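Automation in the Office Buildings: Frequently Asked Questions
April 15, 2023
By the Lorico Workplace Operations Desk
Print this page | E-mail this page

This page covers the floor-clearing robots in use at the Lorico office buildings and the changes to cleaning and facilities jobs that go with them. It replaces the two-page notice posted in the break rooms. Terms in the staff agreement take precedence over anything on this page.

What work do the robots do?

They pick up light litter and packaging from carpeted floors before vacuuming starts. Film, paper, tape ends and small packing pieces are within scope. Vacuuming, restrooms, kitchens, glass and stairs stay with the cleaning crew. Each unit has two arms and works from floor level up to desk height, although desk surfaces are not part of the current assignment.

Why start with floor pickup?

Floor pickup requires a great deal of bending and produced the largest share of strain reports in the crew's own log. It also delays vacuuming, as thin plastic wraps around the brush roller and has to be cut off by hand. Clear film is the hardest of the common items. It has little color of its own, it lies flat along part of its length, and it shifts when touched. The approach used is to lower a fingertip onto the film, press it against the carpet and then close the grip.

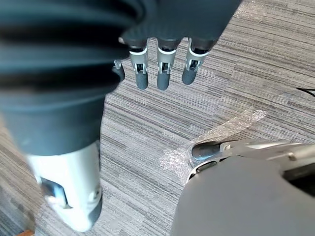 Who decides which floors are assigned to the robots?

The shift lead decides at the start of each shift, using the floor list in Tredero. A floor can be taken off the list at any time, and no reason has to be entered.

Will anyone lose their job?

The staff agreement rules out layoffs tied to this equipment through the end of its term. Positions that open through retirement or transfer are posted as before. The duties attached to some positions have changed, and the revised duty sheets are available from the shift lead.

What has changed in the shift routine?

The first part of the evening shift used to be a walk-through with a bag and a grabber. On assigned floors, the walk-through is now a check after the robot has finished. The person checking marks missed items in Tredero and picks up what is left. Vacuuming starts when the floor is marked clear. Crews on unassigned floors follow the old order of work.

Is there a new job grade?

There is one, called floor systems attendant. It carries the same base rate as crew lead, plus a supplement for on-call evenings. Attendants start and stop the units, change the fingertips and sleeves, and handle stoppages. Applicants need one year on a cleaning or facilities crew. No technical degree is required.

What does training involve?

All crew members on assigned floors take the basic session, given by Fivico on paid time. It covers the stop button, safe distance, lifting points and how to report a fault. Attendants take a longer course that includes remote guidance of the arms – this part has a practical test, which may be repeated.

How much floor is covered?

The first building has 3598 square meters of carpeted floor, of which 2632 are on the assigned list. Server rooms, narrow storage rooms and areas with loose cabling are left out.

What are the known limits?

Small items on striped or flecked carpet are missed more often than on plain carpet. Cables on the floor are treated as obstacles and must not be gripped. The arm sleeves keep dust out of the joints but take up space, so the units are slow in tight corners and next to furniture. When both arms work close together, one may also block the view of the other's fingers. An attendant can switch views or move the arm aside.
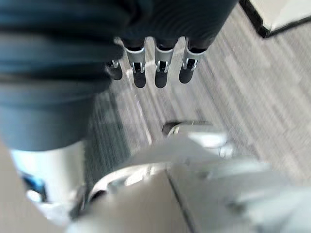
How often are the fingertips replaced?

Fingertips are inspected weekly and replaced after 2000 grips or at the first sign of splitting, whichever comes first. Spares are kept in the supply room and ordered from Biswas under part number 534.

Are the cameras used to monitor staff?

Recordings are used for fault review and for improving pickup. The staff agreement bars their use in performance reviews or discipline. Staff may ask to see any recording in which they appear, by written request to the operations desk.

May I stop a unit that is in my way?

Anyone in the building may press the stop button. Stay clear until the arms have come to rest – then tell the attendant on shift. Do not push or lift the unit without basic training.

What should office staff do differently?

Place packaging in the bins where possible, and keep cables off the walkways. Chairs should be pushed in at the end of the day. Items of value found on the floor go to the front desk, the same as before.

When will the arrangement be reviewed?

The next review is in June. Crew members can submit comments through the shift lead or in the comment field in Tredero. Comments may be left unsigned.

Print this page | E-mail this page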